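Capítulo 9
El sonido fuera de campo
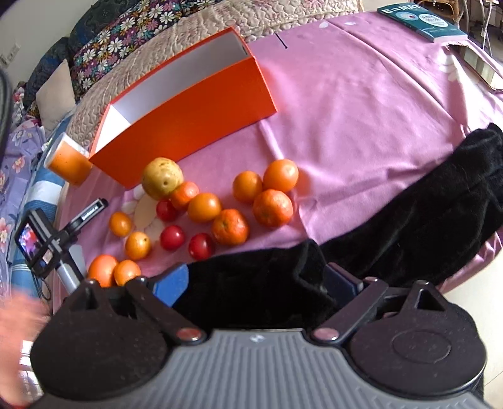
Durante mucho tiempo los manuales de análisis cinematográfico dedicaron al sonido un capítulo breve, colocado hacia el final, después del encuadre, la luz, el montaje y la interpretación. El orden tenía una explicación histórica. El cine había nacido sin banda sonora sincronizada y la teoría se formó con un vocabulario tomado de la pintura, el teatro y la fotografía. Cuando llegaron los diálogos grabados, muchos autores los consideraron un añadido, y algunos una pérdida.

Este capítulo trata de una parte concreta de la materia: los sonidos cuya fuente no aparece en la imagen en el momento en que se oyen. Los llamaremos sonidos fuera de campo. El capítulo anterior se ocupó de la voz y de la sincronía labial, y daremos por conocidos los términos que allí se definieron, en particular la distinción entre sonido diegético (el que pertenece al mundo de la historia) y sonido extradiegético (el que solo oye el espectador, como la mayor parte de la música de acompañamiento).

9.1 Una escena de partida

Conviene empezar por un caso sencillo. En el largometraje Nosta, que se utilizará en varios apartados, una mujer cena sola en la cocina de una casa de campo. La cámara permanece fija, a la altura de la mesa. Durante el plano no entra ni sale nadie. Se oye primero un motor que se acerca, después una puerta de coche y, por último, unos pasos sobre grava. La mujer deja el tenedor. Los pasos se detienen y la película corta a la mañana siguiente.

Si se proyecta la escena sin sonido, el espectador ve a una persona que cena y que en cierto momento deja de comer. Puede suponer que ha terminado, que está cansada o que ha recordado algo. Con el sonido, la misma imagen cuenta la llegada de un visitante, sugiere que la mujer lo esperaba o lo temía y deja sin resolver si llegó a entrar. El suceso principal de la escena se desarrolla por completo en la banda sonora.

El caso permite hacer tres observaciones que se desarrollarán más adelante. La primera es que el sonido amplía el espacio: sabemos que hay un camino, que es de grava y que pasa cerca de la ventana, aunque la película no lo ha mostrado todavía. La segunda es que ordena el tiempo del plano, que sin él carecería de etapas reconocibles. La tercera se refiere a la actriz, cuya actuación consiste casi enteramente en escuchar.

9.2 Campo, fuera de campo y contracampo

Se llama campo a la porción de espacio que abarca la imagen. El fuera de campo es todo lo que el espectador entiende como contiguo a esa porción, por los lados, por arriba, por abajo, detrás del decorado y detrás de la cámara. Un sonido puede situarse en cualquiera de esas zonas, y un buen análisis debe indicar en cuál.

La posición de un sonido se modifica con el montaje. Un perro que ladra mientras vemos a su dueño está fuera de campo; si el plano siguiente muestra al perro, el mismo ladrido pasa a estar en campo sin que la grabación haya cambiado. Muchas secuencias de suspense se construyen retrasando ese segundo plano. Otras lo suprimen.

Hay que distinguir entre el fuera de campo activo y el pasivo. El activo plantea una pregunta: quién llama, qué se ha roto, de dónde viene la voz. Empuja al espectador a desear otro plano. El pasivo forma un ambiente estable y no pide respuesta. El tráfico lejano que acompaña una conversación en un piso, las olas en una escena de playa o el murmullo de un restaurante pertenecen a este segundo tipo. La frontera entre los dos no es fija. En Sleiman, una película rodada en un único edificio, el zumbido del ascensor forma parte del ambiente durante la primera hora y se convierte en una amenaza cuando el protagonista sabe que lo buscan.

9.3 El problema de la fuente

Un sonido grabado no lleva inscrito su origen. El espectador lo atribuye a un objeto porque la situación lo hace verosímil, y los técnicos han aprovechado siempre esa disposición. Los efectos de sala se crean en un estudio con materiales que a menudo no guardan relación con lo que representan. Para el análisis importa lo que el espectador cree oír, y en segundo lugar el procedimiento con que se obtuvo.

De ahí se sigue una precaución de método. Cuando un estudiante escribe «se oye lluvia», está formulando ya una interpretación. En la mayor parte de los casos será correcta y no hará falta discutirla. En otros, sin embargo, la película juega con la ambigüedad. El comienzo de Jareneck superpone a una pantalla en negro un crepitar que unos espectadores toman por fuego y otros por lluvia sobre un tejado. La primera imagen no aclara la duda. En esos casos es preferible describir antes el sonido por sus cualidades (intensidad, altura, duración, regularidad, reverberación) y dejar la atribución para una segunda fase.

9.4 Cómo se anota una secuencia

Para los ejercicios de este capítulo se empleará una tabla de cuatro columnas. En la primera se numera el plano; en la segunda se resume la imagen en una línea; en la tercera se anotan los sonidos en campo y en la cuarta los que quedan fuera. La música extradiegética se escribe aparte, al pie, con indicación del plano en que entra y del plano en que sale.

La secuencia debe verse al menos 2 veces antes de empezar a escribir, la segunda sin imagen. Se recomienda trabajar con auriculares y con fragmentos que no pasen de 10 minutos. Los fragmentos más largos obligan a resumir, y el resumen suele eliminar justo los sonidos débiles.

Un error frecuente consiste en dejar vacía la cuarta columna cuando los personajes hablan. El diálogo concentra la atención, pero debajo suele haber un ambiente que conviene registrar, aunque sea con una sola palabra. El silencio también se anota. En el cine sonoro rara vez es completo y casi siempre se compone de un fondo muy bajo grabado en el lugar de rodaje.

9.5 Plan del capítulo

Los apartados siguientes examinan el sonido fuera de campo en tres géneros. Se empieza por el policial, con el análisis completo de la persecución final de Stedport, donde los perseguidores se oyen durante toda la secuencia y se ven en un solo plano. Se continúa con el melodrama doméstico, y allí se volverá a la cena de Nosta para compararla con el guion. El último apartado está dedicado al documental de observación, en el que la presencia del equipo de rodaje plantea dificultades propias. Las tablas de anotación resueltas se encuentran en el apéndice.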